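Dec 8, 2020

Back on the desktop towers after most of a week lost to the wrist cable. Got in early, swept the bench, and ran the Vondlow two-finger through its open and close cycle before touching anything else. It was fine. The older Willholm fingers are still in the drawer with the cracked pad and I don't plan to put them back on unless the Vondlow gives up.

The question this week is the same one I wrote down in September: can we pull a hard drive out of its bay with a plain parallel grip and no special tool, or do we need the hooked fingers that Radonjić quoted us for. Their price has not come down. The lead time has gone up to 8 weeks, so even if I ordered them this afternoon they would miss the Pekell visit. I would like to have an answer before then that doesn't depend on a delivery.

What I decided last night was to stop going for the drive itself and go for the blue carrier it sits in. The carrier has a handle, it is plastic, and it gives a little. The drive has a circuit board on one side and I don't want steel anywhere near it.

Went over the approach angles first. Straight in, the two fingers come down on either side of the handle and the linkage stays clear of the board. From the left, the finger plate gets too close to the memory slots for my liking. From the right there is the cable bundle, and I have already snagged one of those this fall. I wrote all of them down anyway – it saves arguing later.

Wrist camera views from the carrier work:
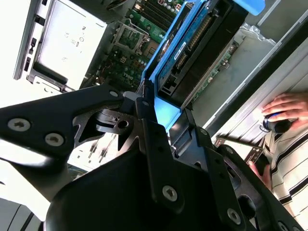
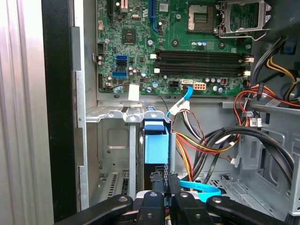
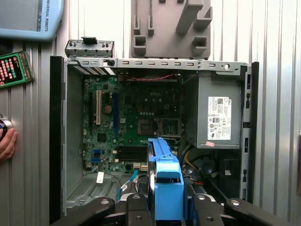 Camera notes

The wrist camera is good enough to line up on the carrier. The blue stands out against the sheet metal and the green of the board, and I can pick the handle up with a very simple color threshold. I had expected to need the depth camera for this and I'd rather leave it off, as the mount adds weight right where I don't want it.

What the wrist view is bad at is telling me how far down I am. Up close the gripper body takes up too much of the picture and I lose the edges of the bay. I tried the wider lens after lunch. It shows more of the case but the lines bend toward the corners, and the calibration I have is for the other lens. Put the old one back. If I want to use the wide one I have to redo the calibration board, and that is a morning gone.

Might try moving the camera up a little on the bracket instead. There are 2 spare holes above the one we use now.

Grip notes

Ran 39 tries on the carrier today at the three force settings. Low force slips off the handle when the carrier catches on the side of the bay. High force holds, but the handle flexes in a way I don't like and I stopped using it before the end. The middle setting is the one to keep. Most of the failures were from coming in slightly twisted, so that one finger touched first and pushed the carrier over before the other closed. A compliant wrist would help with that. So would me teaching the approach point more carefully.

I repeated a few with the rubber pads on the fingertips. They hold better and they also come loose. Glue is on the list.

The thing I had not thought about is the SATA cable. It has to come off first and the Vondlow cannot do it. The connector is too small for these fingers and the latch needs a squeeze. For now it gets unplugged by hand before the arm moves in. I don't know if Pekell will accept a hand step there. They said "mostly automatic" in the last call and did not say what mostly means. I will ask.

Controller

Dropped the approach speed for the last bit of travel and the stops got cleaner. Also found that the gripper program was waiting on a timeout after each close, instead of reading the grip signal. That was around 3 seconds on every cycle and it has been there since I copied the script over from the old job. Fixed it. Saved under a new name so I can go back.

Tomorrow

Glue the pads. Try the camera one hole up. Ask Radonjić whether they will sell just the fingertips – we could bolt them to what we have. Backup of the arm program before anything else. Need more paper towels and a new 3 mm hex key.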